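Jan 15, 2023 — demo prep and run notes, open day visitors

Writing this up while I remember it. The Huaranga people came through the building for the open day and ours was the last stop on the tour. I had 60 minutes on the schedule for the two-arm tool-tidying cell and used nearly all of them.

Setup was the usual one: blue tray and clear-lidded toolbox toward the back, hand tools spread on the floor panel between the arms. I left the hex keys, ratchets and utility knife in one bunch in the middle, since visitors like to see it sort out a mess.

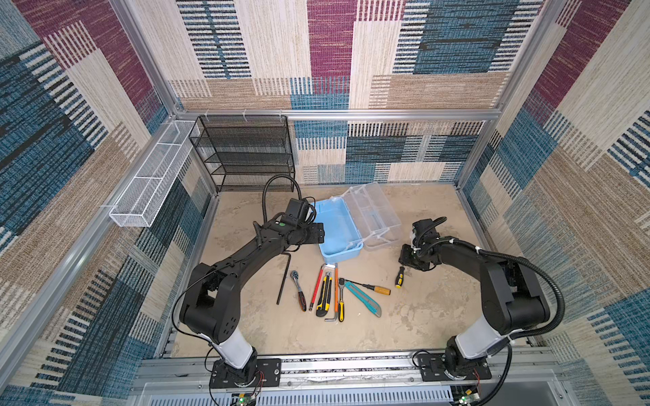
## What we showed

Teleoperated first, then a talk about the July plan. Jinder drove both arms and I stood at the side and answered questions. I put the wrist views up on the second monitor, and most of the group watched that instead of the cell. Next time the monitor goes on the left so people aren't blocking the door.

The toolbox got more questions than the arms did. Clear plastic over light blue is hard to read from close up, and people wanted to know how the operator tells where one edge stops and the next one starts.
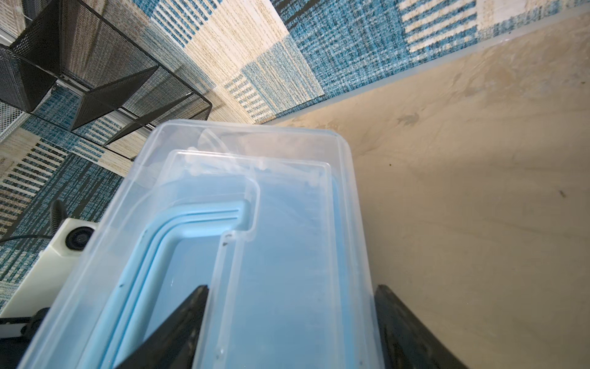
Wrist view, fingers over the clear container.

We talked about the dividers for a while. Screwdrivers are the easy case. The hacksaw frame is awkward to get hold of and I said so.
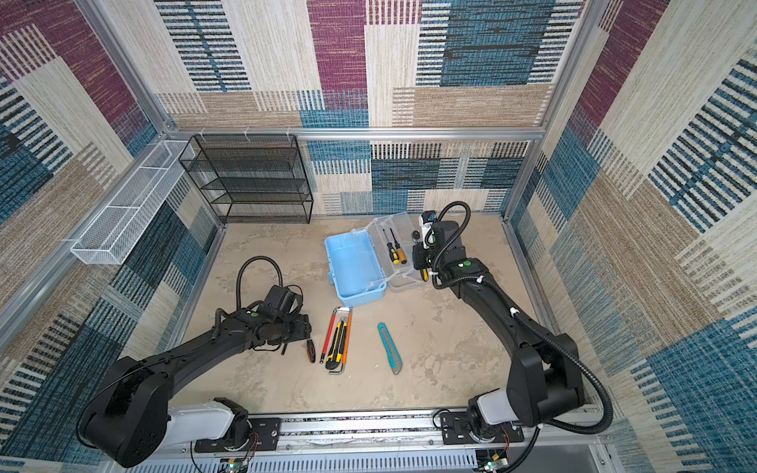 Tuấn Đào asked whether we'd thought about fixing the toolbox down, because at Clistex they gave up on loose containers and it saved them a lot of resets. I said we want it loose for now, but I'd like to try it both ways — worth a morning.

Other questions, for whoever does this next:

- Episode count so far: 198. Have the number ready, I had to look it up.
- Can one person run both arms? Yes, with practice.
- Do the wall coverings matter? We swap them for variety in the background.

The big ratchet is the one I'd keep for any future demo. It's shiny and large enough to follow from the back row. 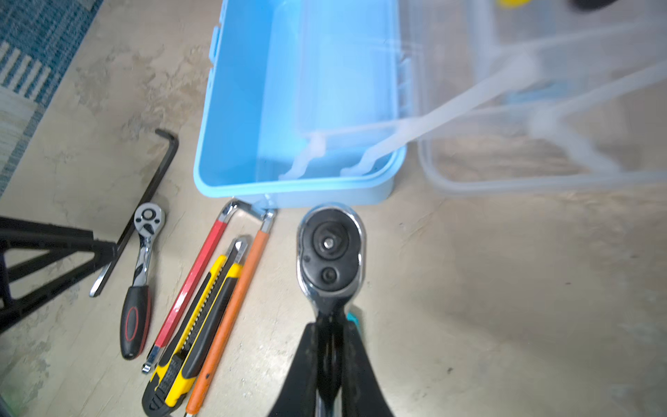
Large ratchet in the gripper, blue tray ahead.

To do: send slides to Tetden, tidy the cable on the right arm, book the room for 2 hours next time.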